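Ostside laundry rooms to close as Kendurum starts pipe work

Tenants in the Ostside blocks will lose their shared laundry rooms for most of the winter. Kendurum, the company that manages the buildings, put notices up in the stairwells this week. Old drain pipes, leaks in two basements, not much warning.

The work covers 196 apartments. Machines in the basements get switched off at 8 a.m. on the first day and stay off until the new drains pass inspection. Kendurum is planning on 28 working days per building. Tenants we talked to think that's optimistic, the elevator job last year ran way over.

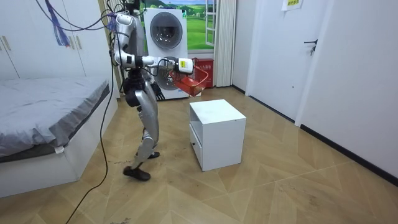 OSTSIDE, January — Apartments with their own washer are not off the hook either. Water to those units will be shut off for short periods, mornings mostly, and the notice asks people not to start a load before noon while crews are in the building. A stacked washer-dryer drains into the same line as the basement machines.

For everybody else there's a voucher. Two loads a week per household, good at the Qaisi laundromat next to the bus depot. Open till 10 p.m. Families with small kids say two loads wont cover it, and several have asked for more. Kendurum said it is "looking at the numbers" and had no answer by press time.

Rent cuts? Not offered so far. The lease promises acess to a laundry room but says nothing on how long it can be closed.

Urus, the plumbing contractor, begins at the north end and moves south. Parking behind the first building will be blocked for the pipe delivery. Vouchers can be picked up at the management office from 4 p.m. to 7 p.m., bring a copy of the lease.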